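Glaze notebook, April, Thursday

Started 9:20. Kiln room cold in the morning, I put the heater on and left the door closed.

Continuing with the Tuvo base. The question is still the same from last week: why the glaze crawls on the Correia clay and not on the old clay from Gesesano. Kieran thinks it is dust on the bisque. I think it is too much clay in the recipe and the layer is shrinking when it dries. We can both be right.

Recipe card 3243, no changes except the kaolin. I took half of the kaolin and replaced it with calcined kaolin, same weight. Batch of 800 g dry, weighed on the small scale. Please note that the small scale drifts if you leave the bucket on it, so I took the bucket off and put zero again between every material. It takes longer but the last batch I do not trust for this reason.

Water added slowly. Sieved two times through the 80 mesh. After the second time there were still some hard grains, white, they break with the nail. Maybe the whiting, the bag was open. I closed it with tape now.

Test tiles

17 tiles of the Correia clay, all from the same slab. Half washed with a sponge and dried overnight, the others taken directly from the shelf with the dust on them. One tile was left over from this division and I used it for brushing instead of dipping. Marks are on the back in iron oxide: W is washed, D is dusty, B is brushed.

Dip of four seconds for all. The first two I was slow with the tongs, so it was probably more like five. I marked them with a dot.

Already at 11:00, when they dried, I could see fine cracks in the raw glaze on three D tiles, near the corners. On the W tiles no cracks that I can find with the lamp. This is a point for Kieran. But the cracks are much smaller than on the previous batch, also on the dusty tiles, so the calcined kaolin does something too.

Eduardo Ramalho came before lunch and asked if we could make the layer thinner. I answered that thinner gives brown at the edges with this base. He would like the brown. For him I will do a separate tile next time, not in this series.

Firing

Loaded in the Prikero kiln, middle shelf. W on the left, D on the right, B in front. Cones in front of the peephole. Same program as last time, with the slow part at the beginning because the tiles took glaze not very long ago. Started 14:10. Do not open before tomorrow after lunch, also not "only a little bit".

Stirring and cups

The cups for the color additions are washed and upside down on the rack. I would like that every cup has its own stick, because last time cobalt went in the yellow and we lost both. The thin wooden sticks stand better in a jar if they are gathered first and tapped on the table.
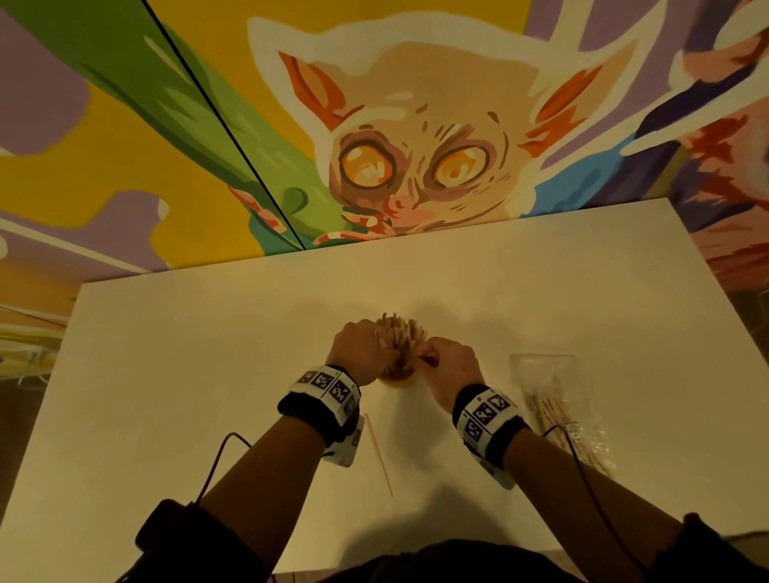
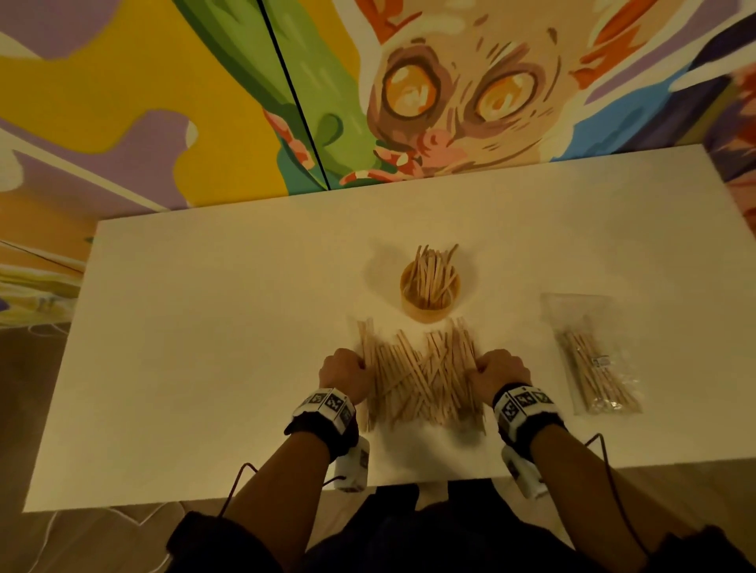 For next time

Weigh the color additions in the evening, so the morning is free for dipping.
Ask Gesesano if the whiting is the same grade as before. The label looks different.
Separate thin tile for Eduardo.
Kieran Keogh to write down the cones when he unloads, before moving anything.
New sponge.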